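**Work Organization and Automation, Unit 2: Portioning and Weighing Cells**
Handout, instructor E. Toledo. Read before the February session.

### 2.1 The job before the change

At Clernis, bench portioning of dry goods was a one-person task. The operator scooped product from a bin, weighed it in a dish, corrected the amount, and signed the batch sheet. The standard was 184 portions per shift. Pay grade depended on speed and on the error rate at the scale.

Two skills were involved. The first is motor skill: judging a scoop so that few corrections are needed. The second is product knowledge: noticing clumped, broken, or off-color material while handling it. Only the first appeared in the job description.

### 2.2 The task given to the arms

Clernis ran its trials on a tabletop cell, called Flusard on site. The division of labor follows the old bench layout, with the scale and the product container both within reach of the arms. Ordinary kitchen equipment was kept so that results could be compared with hand work.

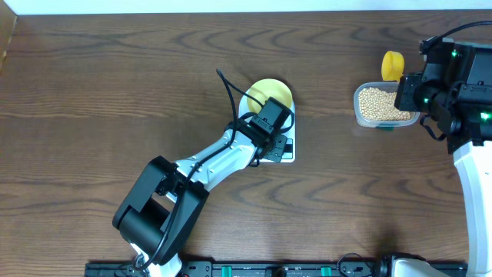 *Fig. 2.1. Two-arm weighing cell. Left gripper over the kitchen scale with its yellow dish; right gripper at the container of beige pellets.*

Planned output for the production version was 272 portions per shift. Measured output in the first full month was 222. Most of the shortfall was logged as waiting time: the cell stopped on an out-of-tolerance weight and stayed stopped until an operator cleared it.

### 2.3 Changes in the operator's work

- **Pace.** The operator no longer sets it. Work arrives as interruptions of uneven length.
- **Responsibility.** The signature on the batch sheet remains, although the signer has not handled the product.
- **Inspection.** Checking by touch is gone. Clernis added a visual check at refill, which operators rated as weaker.
- **Pay.** The speed bonus had no meaning under the new arrangement and was replaced by a flat supplement after negotiation.
- **Training.** New hires learn fault clearing first. Several had never portioned by hand, and they took longer to recognize a bad batch.

The Paredes plant made a different choice with similar equipment. Operators there rotate between the cell and a manual bench every two hours. Output is lower, and fault clearing is faster.

### 2.4 Terms

*Residual task*: work left to a person after the main task has been automated.

*Recovery time*: interval from machine stop to restart, including the walk to the cell.

### 2.5 For the session

Prepare one page on the batch sheet signature. State who should sign under the Clernis arrangement and what that person would need to have checked. Bring the Bretura job descriptions from Unit 1.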